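The Apprentice Who Never Asks Why

I have now folded the same shirt 50 times in front of a machine, and I would like it noted that my own shirts live on a chair.

The job, if you have never had the pleasure, goes like this. You hold a gripper in each hand, a sort of kitchen tongs with a degree, and you do the housework through them while everything is recorded. Later on the recordings are fed to a robot, which is supposed to come away knowing how to fold. At Murnus, where I spend two days a week, we call this "teaching". I taught evening classes for 17 years and I have my doubts about the word. In an evening class somebody at the back puts a hand up.

What the robot gets is my hands and none of my reasons. I pull a sleeve straight because the last one went wrong; the robot learns that sleeves get pulled. I stop halfway through a fold because I've remembered the car is on a meter; the robot learns that a proper fold has a pause in it, and will probably go to its grave observing it.
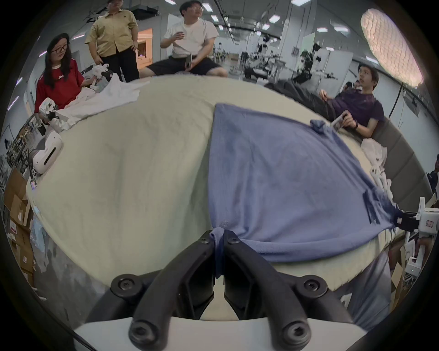 My colleague Lev Zhuravel believes this washes out in the end. Collect enough folds from enough people, he says, and the parking meters cancel each other and leave the pure fold behind. I like Lev, and he may be right about noise. But our habits aren't noise. Every one of us was told on the first morning to start at the hem, by Érica Assunção, who starts at the hem. So we all do, and at 2,000 recordings we shall have established beyond doubt that shirts begin at the bottom. My mother began at the shoulders and could do a basketful during the weather forecast.

Then there is the question of doing things badly. The instinct, when you know you are being recorded, is to be tidy. You throw away the take where the cloth slipped. I did this for weeks and was rather proud of my clean record, until Béla Szénási pointed out that a pupil who has only ever watched success has no idea what to do on meeting a crease. He was quite right, and I resented it for an afternoon. Now I leave my fumbles in, and I put things right slowly, where the machine can follow. It is the one part of the work that feels like teaching to me.

Remote control is another matter. There you drive the arm itself from a short distance, and all the grace you thought you had goes off for a lie-down. The tongs flatter you, as your wrist is still your wrist. The arm has opinions about elbows. I am slower with it by a humiliating margin, and yet I've come to trust those recordings more, since everything in them is at least something the arm can do. With the tongs I sometimes reach round a corner in a way no arm of ours could manage, and I may be setting it an exam it can't sit.
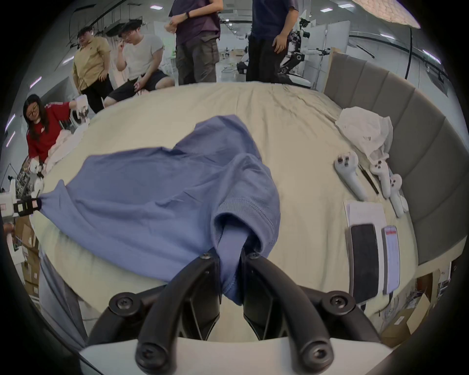
What I'd ask for is modest. Write down who did each demonstration and what they were told beforehand. Let people fold as they fold at home, including the ones who roll. Keep the failures, with a note saying what went wrong in the folder's own words, even if the words are "I was thinking about lunch". At present our notes field is 13 characters long, and most of us put "ok".

I raised all this with Yaroslav Skoryk, who runs the sessions. He listened kindly and asked whether I could do another set before four. I could, and I started at the shoulders.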